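Sturside Kitchen and Dish Crew
Automation working group, notes from the December meeting

Present: Patricio Pastor (chair), Kamrul Begum (notes), morning crew, afternoon crew, two people from the Rivas site on the phone
Start: 2:30 p.m., after lunch cleanup

1. Last meeting's notes

Approved with one fix. The Girnevora line at Rivas handles trays and cups only. The notes said trays, cups and flatware. Flatware is still sorted by hand at both sites, and that is what most of today was spent on.

2. News from Rivas

The tray line has now run for 8 weeks. The Rivas crew sounded really happy with it, and it was great to hear it from the people who stand next to it all day. Nobody there has lost hours. Two people moved from the scrape station to prep, which both had asked for, and one is learning to do the daily checks on the line. The noise is worse than the old belt (they wear ear protection now), and the end of the shift feels more rushed since the trays come out faster than the racks can be put away. Rivas will try a second rack cart and report back.

3. Utensil sorting with Fendatell

Patricio gave the update. We are in the part of the project where our own people show the job with the hand-held grippers, and Fendatell uses the recordings to train the sorting arm. He was very excited about how much of the crew's know-how is getting in. Kamrul pointed out that picking up a thin stick and picking up a spatula are two different skills, and everyone who has tried the grippers agreed loudly! 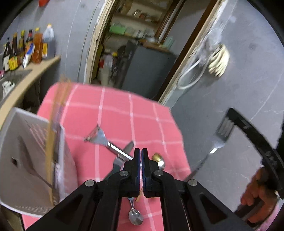 Utensil work with the hand-held grippers, dish rack at left.

The table items so far are a mix of knives, forks, spoons, spatulas and long sticks. The afternoon crew would like ladles and whisks added, as those are the ones that tangle. Agreed, Patricio to pass it on.

There was a good long talk about wrists. Most people are fine for the first stretch and then feel it in the thumb. We settled on turns of 12 minutes, then swap. Time on the grippers is paid as regular shift time and does not come out of breaks. Kamrul asked for that to be written down, so it is.

Recording count: 49 sessions done. Morning crew has done most of them and would love some company from the afternoon side.

4. What happens to the sorting job

Asked by the morning crew, and a fair question. Patricio said the plan is for the arm to take the first sort, with a person checking and handling knives. Knives stay with people for now. The 4 sorting positions stay on the schedule through the trial, and any change after that comes to this group first. The morning crew wanted this on paper from management and not only in our notes. Patricio will ask for a signed memo.

Several people said they would be glad to see the back of the flatware bins, especially after a banquet. Kamrul said she likes sorting because it is the quiet part of the day, and asked if the person on the checking spot could have a stool and keep the radio. Yes to both.

5. Training

Rivas offered to host anyone who wants to see the tray line running. Lots of hands went up. Kamrul has the sign-up sheet by the time clock. Travel time is paid. Anyone who wants to learn the daily checks should put a star by their name.

6. Other business

The hot water at the back sink is slow again. Work order is in.
Gloves in size small are out; more are on order.

To do
Patricio: ladles and whisks to Fendatell, memo on the sorting positions
Kamrul: Rivas visit list, new turn sheet for the grippers
Rivas: rack cart results

Ended 3:25 p.m. Next meeting in the break room, same time of day.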